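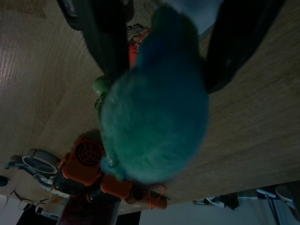 Irena Adamczyk objected, at the close of the previous session, that a child who clings to a blanket at nursery drop-off is simply tired, and that the term "transitional object" gives a grand name to an ordinary habit. Her objection is a fair one and will serve as the starting point for this unit.

Unit 4: Comfort Objects and Early Attachment
Handout revised 1/22/18
Instructor: Halina Kubiak

Background

The phrase "transitional object" entered the study of childhood in the early 1950s through the work of the pediatrician and psychoanalyst Donald Winnicott. He used it for the first possession that a child treats as special: a corner of cloth, a soft toy, a piece of wool. In his account the object belongs neither wholly to the child's inner world nor wholly to the world outside. The adult does not ask the child which it is, and the question is left open.

Students should keep this claim separate from the everyday observation that many young children like soft things. A child may own several plush toys and be attached to none of them. The term is reserved for an object that is sought out at particular moments, chiefly at bedtime and on separation from a caregiver, and that cannot easily be replaced by another of the same kind.

Points of dispute

Fatigue. Tiredness and separation often occur together, and a diary kept only at bedtime cannot tell them apart. Observers are therefore asked to note the time of the last nap.

Culture. Attachment to objects has been reported less often where infants sleep beside a parent. Whether the sleeping arrangement is the cause, or only one of several related customs, remains open. Students from households of both kinds are encouraged to raise this in seminar.

Insecurity. It was once common to treat a strong attachment to an object as a sign of a troubled bond with the mother. Later research has given this view little general support, and it should not be repeated in written work without discussion.

Washing. Parents frequently report distress when the object returns from the laundry. Smell and texture appear to matter as well as appearance – a point that bears on the practice of buying a duplicate.

Observation exercise

Each student will be placed at either the Beltholm or the Wultholm nursery for one morning in the arrival period. Record what the child carries in, where it is put down, and whether it is asked for again. Do not offer the object yourself, and do not remove it. Staff at Wultholm keep comfort objects in the coat area until rest time; those at Beltholm do not. The difference should be mentioned in your report but not judged.

Children are to be identified by a letter only. Signed consent forms must reach the instructor before the visit.

Written work

Submit a report of no more than 400 words, with the observation sheet attached. The report is marked out of 100. Late reports lose 7 marks.

For the seminar, prepare a short answer to Adamczyk's objection, and state what evidence would lead you to accept it.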